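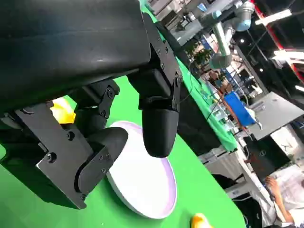 Does a plate make a group of objects on a table look like a meal? It does for some people, and for fewer of them than we had been led to expect.

The claim we set out to test comes from the Kostidetti guide to seasonal tables, which says that a plate in the middle of a cloth "organizes" whatever is put near it. The guide gives no source. The Magagula survey repeats the claim with a source, but the source is the guide. Before asking whether an arrangement of small pumpkins and a plate is read as dinner, as decoration or as nothing in particular, we wanted to know whether the plate does any work at all.

We showed 148 people a set of tables and asked them one thing: what is this table for? They could write whatever they liked. Answers were then sorted by two readers into "eating," "display" and "other." When the readers disagreed, Khanyisile Xaba made the decision, and we kept a record of each one. A good deal of earlier work in this area, including the first Nesberg report, offered people a list with "a festive meal" at the top. We think that list produced much of the effect the report describes.

With a plate present, 70 people gave an answer that we sorted under eating. That is fewer than half, and it includes answers such as "food, I guess" and "snacks or a craft thing." A stricter reader could throw out several of these. The number should be taken as a ceiling on this sample, and we would not build a theory of the dinner table on it.

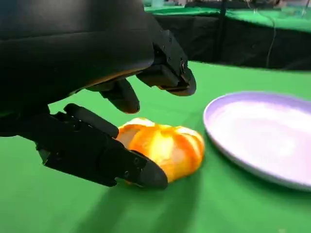
Do people treat an orange differently once its peel has been opened? Most of our respondents called an opened orange food, while whole ones were sometimes taken for ornaments.

That much is easy to believe. A bowl of whole oranges can stay out for days as decoration, and an opened one has to be eaten or thrown away. What we doubt is the next step in the Nesberg argument, that peel left attached in strips makes the fruit look "served." Peel can be scored and pulled back to make a pattern, and plenty of people do this for show. The pattern tells a viewer that someone took trouble over the fruit. It says little about whether anyone plans to eat it, and our written answers split along just that line. Some people saw a snack. Others mentioned hotel buffets and holiday tables where the fruit goes untouched.

There is also a plain problem with color. Orange on strong green is easy to see, and an object that is easy to see gets mentioned first. Nesberg scored the first object mentioned as the "main dish." We tried that scoring on our own answers and got a neat result, which we then dropped, as it would have made a main dish out of a napkin ring - and did, in 9 cases.
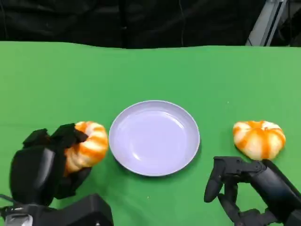 Decorative pumpkins are the hardest case for the organizing claim, and the guide leans on them more than on anything else. They are squash, they can look like candy, and they are sold in October next to things nobody would eat. If a plate could turn its neighbors into food, small gourds ought to show it. Yet the plate can be read just as well as part of the display. In Figure 3 it sits empty between two pumpkins striped in orange and creamy white, one on each side, and that pairing alone could suggest a centerpiece. The spacing is uneven, with the left pumpkin nearly touching the rim. Kostidetti would call closeness of this kind a sign of serving. We see no way to tell it from an arrangement that isn't finished.

Figure 3. Empty plate with two striped pumpkins on green cloth.

We checked whether distance from the rim predicted eating answers, using 1000 resamples of the data. The interval was wide and took in zero. A larger sample might find something, and the Clivavano group has said it plans one. Our advice would be to drop the answer list, vary the cloth, and include tables that have pumpkins and no plate, a comparison that neither the guide nor the survey ever made.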